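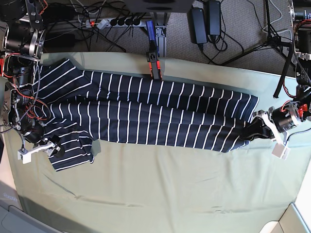
A striped navy shirt laid out on a cloth-covered table, with one sleeve drawn out to the side.

The long-sleeved shirt is the hardest common garment to fold well. A towel has four edges and a pillowcase has two layers. A shirt has a collar that wants to stand up, two sleeves that go where they like, and seams that pull the cloth in directions the folder did not choose. Most people learn one method as children and keep it for life, even if it leaves a crease down the middle of the chest.

Fenna Groen has spent nine years teaching people to change that method. She runs evening classes above a dry cleaner in Rasstead, a mill town that once made work shirts and still has more ironing boards than most places its size. The classes began as a short course in mending. By the second term the students were asking more about folding than about buttons, and the mending moved to the other half of the year.

Her first lesson uses no folding at all. Students put a shirt on the table and flatten it.

"People start folding a heap," Groen says. "Then they blame the fold."

She teaches them to start with the collar and shoulders, where the layers pile up. A collar that is caught under itself will throw off everything below it. After that come the sleeves, pulled out by the cuff with one hand while the other smooths toward the shoulder seam. The body goes last. The hem should be straight before the first fold is made, and it usually needs a second pull.

Stripes help. On a plain shirt a twist in the sleeve can hide until the thing is unfolded a week later. On a striped one the lines bend wherever the cloth is wrinkled, and a beginner can see what still has to be smoothed. Groen keeps a pile of striped shirts for new students and hands out the plain ones in the third week.

The table matters too. A bare, polished top lets cotton slide, and the sleeve that was straight a moment ago drifts back when the other one is pulled. A cloth gives some grip. She prefers a heavy cotton cover in a pale color, washed often and never starched. Students who work at home on a bed are told to try the kitchen table for a week and see if they go back.

Only then does the class fold. Groen teaches the shop fold, with the shirt face down, the sides brought in and each sleeve laid along the back. It was standard at Wammont, the shirt factory that employed 300 people in Rasstead before it closed. Her former neighbor Stevens worked in its packing room and showed her how the sleeve should turn at the shoulder, on a slant, so the cuff ends up above the hem.

Wammont packers used a card to set the width. Groen cuts hers from old cereal boxes, and students take one home. For shelves she suggests folding the body in thirds from the bottom. For a suitcase she folds it once and puts the collars at alternate ends of the stack.

The next course starts in April. Students should bring two long-sleeved shirts, clean, with the buttons done up.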